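Scanner for a one-person packing corner?
Small Shop Shipping board, 8 replies

stadent_yarns
Hi all, long post, sorry in advance! I sell yarn and notions from my back room, and up to now I've checked every order against a printed list with a pencil. In February I passed 500 orders in a month, and my eyes have had enough. A friend passed along an orange and black handheld, the pistol kind with a wide base so it stands up by itself, and I've put it on the dark gray packing surface to see how I like it there.

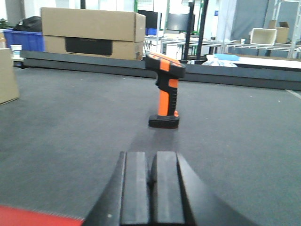
Henrike Harms thinks a standing scanner is asking to be knocked over, and that a hook on the wall beside the packing spot beats it every time. She packs candles, so maybe she has more elbows flying than you do.

moussa_mends
I'd go the other way, friendly as I am toward hooks. I tried one for a whole winter and kept missing it when my hands were full of tissue paper. Standing up, the grip is right there and you just close your hand on it. Put it on your strong side and leave the middle free for the order.

stadent_yarns
Thank you both! I'm right-handed, so the right side it is, with the cartons on the left where I reach for them anyway. The soft gray surface stays too, even though it collects lint like you wouldn't believe (yarn people will understand).

handura328
Lint is my one complaint about any fabric surface. I went back to a bare tabletop and wipe it down every evening. Moussa and I have argued this before and I expect we'll argue it again.

moussa_mends
We will! Glass jars on a bare table make a racket, and I'm keeping my padding. A lint roller at closing time takes me two minutes.

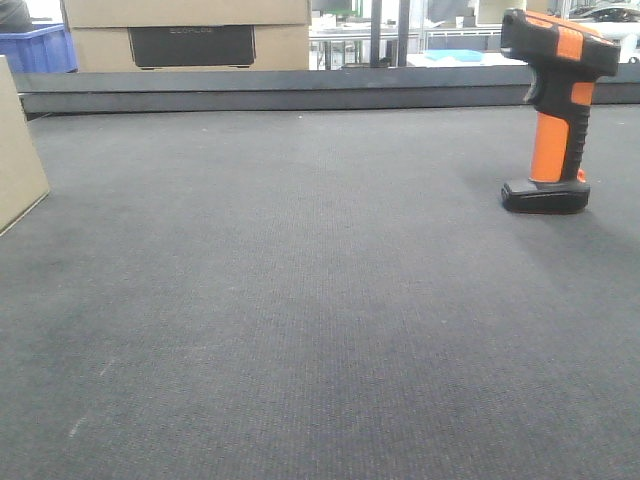
ayane_ishida
Do you scan each skein as it goes into the carton, or all of them once they're laid out?

stadent_yarns
All laid out first, then scanned, then packed. I tried it the other way and lost my place whenever the phone rang.

handura328
See, I scan as I pack and would never go back. Order 594 went out with the wrong buttons when I was doing it your way.

ayane_ishida
I'm with Stadent on this one, though my orders are tiny. Does anybody print their own labels for loose skeins? Mine curl at the corners by the next morning.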